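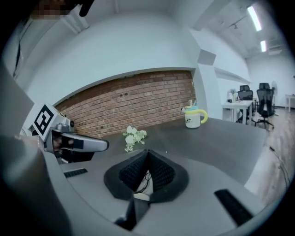 Fake flowers on a dark gray table, keep or ditch?

wenska_home
August 20, 2021
Trying to finish the dining corner. Dark gray tabletop, brick wall behind it, wood floor. All I've got so far is the little bunch of white fake flowers w/ the pale green leaves, just laid on the table for now. And my mug, the one with the yellow handle. Do the flowers need a vase or do I give up on them? Budget is tiny.

prastix
Vase. Lying flat they look like they fell off a wedding cake. Small one, clear glass, cut the stems if you have to.

ledesma166
Disagree. Clear glass shows plastic stems, always. Get something you can't see thru. Stoneware, tin, whatever. Thrift store, 3 bucks.

wenska_home
ok no clear glass. white or a color?

prastix
White.

flaller
White on white flowers is nothing. Your mug handle is the best thing on that table, bright yellow, use it. Mustard pot or a yellow cloth under the flowers. Lid is kind of a yellow green too so it all ties in

ledesma166
The mug has a cartoon on it lol, not sure I'd build a room off a mug

flaller
Why not, people build rooms off a throw pillow. I did my whole kitchen off one tea towel.

prastix
Don't go yellow next to brick imo. We had a mustard runner against brick at our old place and it went muddy every evening when the lamps came on. Took it off in January and never put it back.

flaller
depends on the bulb. and the brick

wenska_home
Bulbs are the warm kind, whatever came in the pack. So maybe a cream pot?? Also does gray + fake flowers get dusty looking, the top shows every crumb already

ledesma166
Yes. Dark top = dust. Damp microfiber, skip the spray polish, it streaks. For the flowers, bag with some salt in it, shake, done. Or hair dryer on cool.

prastix
Salt one works on silk ones. Plastic just rinse in the sink

wenska_home
No idea what they're made of tbh. Will try the dryer first

flaller
Still say one small bunch is too skimpy for a table that long. Two more bunches or swap for a real plant. Pothos costs less than 100 fake stems and you can't kill it

ledesma166
I have killed 3 pothos

wenska_home
No plants, I travel to much. Going to look for a cream pot saturday, will post if I find one. Mug stays where it is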